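Cell Maintenance Diary, Madik Line
April 19, 2024

The cell was handed over by the night shift at the usual hour with the belt stopped and the lockout tag in place. The tag was removed after the guard switches had been tested in turn. All of them opened the safety circuit as they should.

The first task was the belt. It had been drifting towards the far rail since Tuesday's change of roller, and the tension was found to be uneven between the two sides. The adjusting screw on the far side was brought in by a quarter turn and the belt run without load. The edge now holds its line. The setting has been entered on the card inside the cabinet door.

The right wrist was attended to next. The flange screws were checked against the torque sheet and one was found slightly under its value. It was tightened and marked. The cable at the wrist was given a little more slack, as it had been pulling at the connector when the arm reached across the belt. The clip that Ursu supplied for this purpose is too stiff and will be returned.

Both hands were then sent to their home position and the finger joints calibrated. The cycle counter stood at 1,202 when calibration began. The lower fingers of the right hand required a second pass. Lempi Peltonen approved the new values and saved them under set 76, the former values being kept until August.

Picking trials followed at reduced speed, with the black bearing blocks as test parts and the blue bin in front of the conveyor.

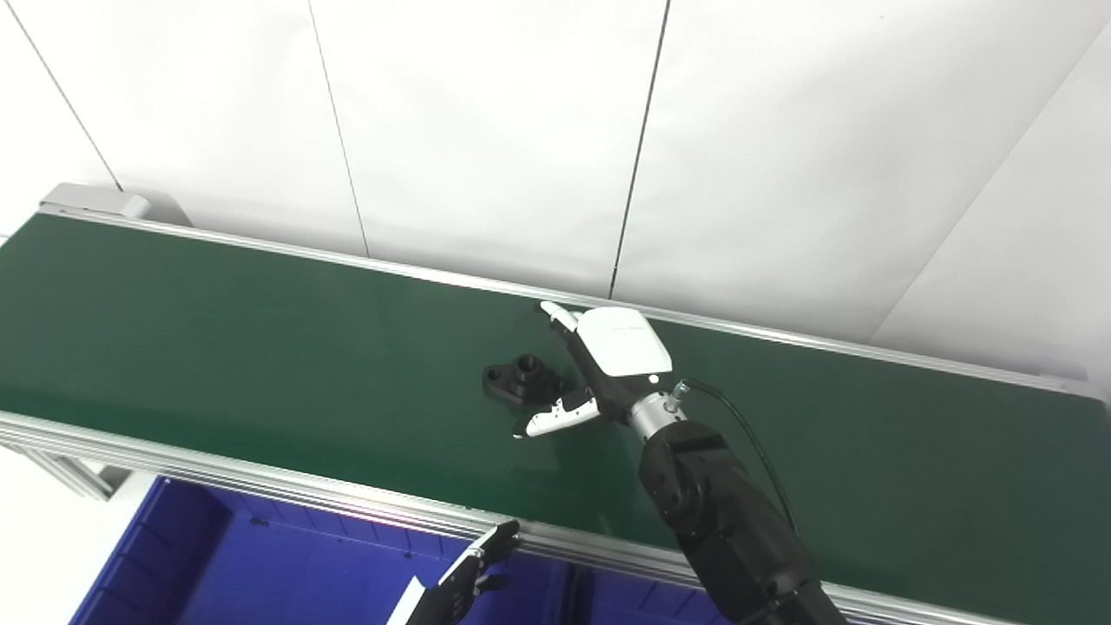 Entry and photograph: Alina Ghiță, Cell Maintenance, Virkinach

The approach height for the right hand was lowered by 7 mm during these trials, the earlier figure having been set for the taller Tralent housings. Speed was held at 65 per cent throughout and is to remain there until the weekly review.

Outstanding: replacement clip for the wrist cable; fresh copy of the torque sheet, the present one being hard to read at the fold; cleaning of the rail grooves on the near side. The key to the cabinet is with the shift office.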